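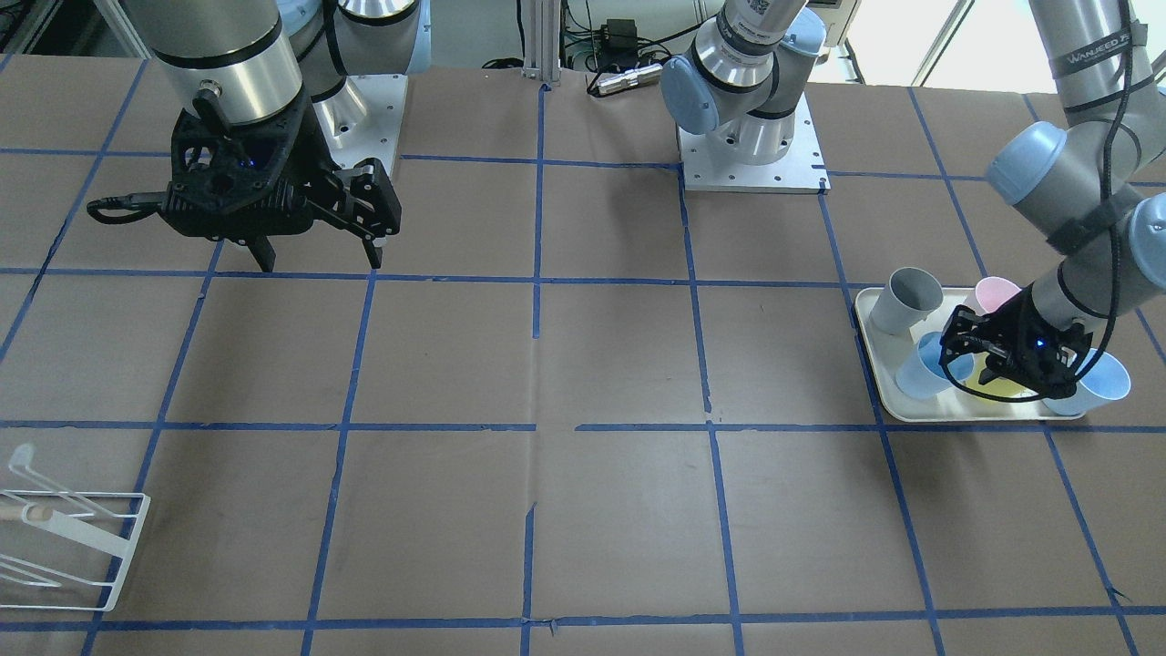 blue tape grid on a brown work surface

Oct 11, 2025

Ok quick post tonight, I have glue on three fingers and dinner is not started. But the card is DONE and I wanted to get it up before the link closes over at the Claline challenge.

The theme this time is "under the harvest moon" and you have to use at least one die cut and something shiny. I almost skipped it. Fall colors are not my thing, I'm a pink and aqua girl all the way, and my orange inks have been sitting in the drawer since last February when I swore I was going to do a fox card. Never did the fox card.

So. Started with a kraft base, regular top fold. Inked up a panel of white cardstock with mustard, then a rusty orange, then a tiny bit of plum at the corners. Went too heavy with the plum. Flipped it over and started again on the back, much lighter hand, and I like it a lot better. Little circles with the blending brush, start off the paper and come in. I know I say that every time.

Moon is a plain circle die cut from the Fetstead pearl paper. That paper!! It was $5 for the small pad and I have been hoarding it for way too long. It curls a bit if you use wet glue so I went with foam squares - popped it up behind the tree line so it looks like it's just coming up.

The trees are from the Villca "Bare Branches" set. Love them, hate getting them out of the die. The skinny twigs tear if you look at them wrong. I ran mine through twice with a piece of wax paper in between and only lost one branch, wich I glued back on and you can't tell. Cut them from dark brown, not black. Black looked like Halloween and I wanted this one to work for a birthday too.

Sentiment is heat embossed in gold, "thinking of you" in the small script. Stamped a little crooked. Trimmed the strip to match the crooked so now it's straight. Please don't get out a ruler.

Finished with splatters, watered down white paint off an old toothbrush. Cover your moon first! I didn't, and had to dab it off with a tissue. Came up ok.

Whole thing took me nearly 40 minutes, not counting the first panel or the time spent looking for my gold powder (it was in the ribbon box, why).

A couple people asked about the Caklow ink pads from my last post. Yes they blend nice, no they are not as juicy as I'd like, and the lids are a pain to get off. I'd still buy the mustard again. Skip the green, it dries kind of gray.

Oh and the blog is getting close to 2000 comments all together, so I'm thinking a giveaway. Probably a bundle of die cuts and some of my paper scraps, 30 sheets or so if I can part with them. Will post the details when I've figured out teh shipping.

Going to enter this at Claline now and then find something to eat. Leave me your link if you are playing along too, I'll come visit!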